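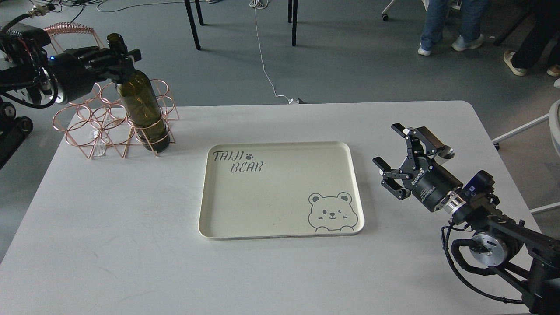
Search this notebook
Search Advanced search

Fri 7 February

Home bar set, work on the layout for the Bretholm leaflet. Continued from January.

I had the wire rack, the green bottle, the bear tray and the jigger on the white table. The question is still where each thing should live when the set is in use, and how much room it takes on a normal sideboard. Thomas Zuccaro thinks we make it too complicated. Maybe he is right, but the leaflet must have one clear drawing and I don't want to draw it twice.

Rack. It goes to the back left and I would keep it there. The circles look nice, but the wire is thin and the legs have corners, so I want felt under them before it goes near a painted surface. Felt pads from the drawer are 12 mm, too wide for this wire. I will cut them by hand. The Rovora shelf is 150 mm deep between the wall and the lip, and I have not measured the rack against it yet. To do on Monday.

Tray. It has a rim, so a drop of wine stays inside, and this is the whole reason to have it. The cream color will show every stain of red wine. I asked Chidiac if the same shape exists in a darker color, no answer yet. The bear in the corner is friendly but I would not put him in the leaflet drawing. A plain outline is enough. 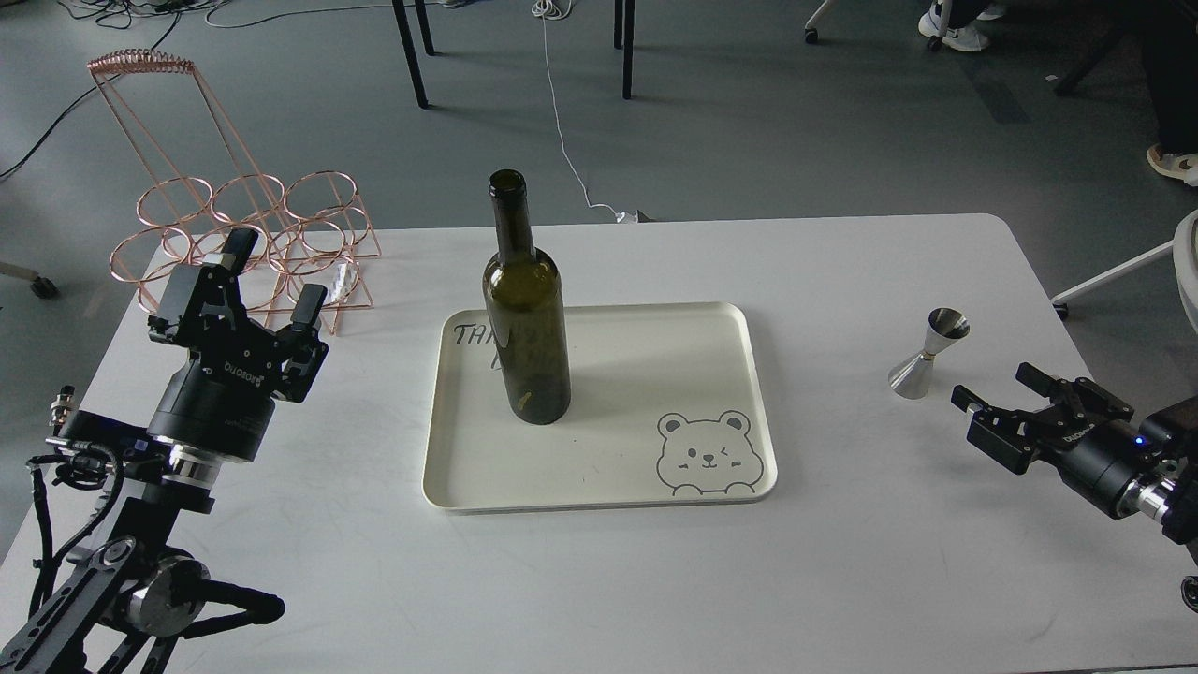 Bottle on the left half of the tray, jigger on the table to the right.

The bottle on the left half is the arrangement I like the most. A right-handed person has the other half free for a glass, and the bear is not covered. The jigger outside the tray I like less. It is small, with a narrow middle, and on a real sideboard somebody's sleeve will push it down. But if it stands on the tray too, then with two glasses it becomes crowded. Thomas suggests a folded napkin under it – this I can accept.

Note for the text of the leaflet: we should write "jigger" and then explain it in a few words, "small double measure for spirits". My sister did not know the word and I also learned it only last year.

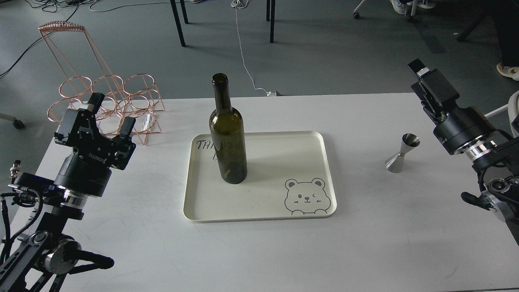
About the bottle itself. For the layout work I prefer one without a label, because with a label everybody starts to discuss the wine. Dark glass is a problem of another kind: against a dark wall the neck disappears. The wall in the Skekeck showroom is dark blue, so for their display I would ask for something pale behind the set. A sheet of card is enough, we have 100 sheets in the cupboard and they are becoming yellow.

Also the bottle should be rinsed well and left upside down overnight before it goes to a display. I wrote this in January already and I repeat it for myself.

Decided: rack back left, bottle on the left half of the tray, napkin under the jigger.
Open: color of the tray, depth of the rack, pads. Thomas takes the drawing to version 2 and I write the text.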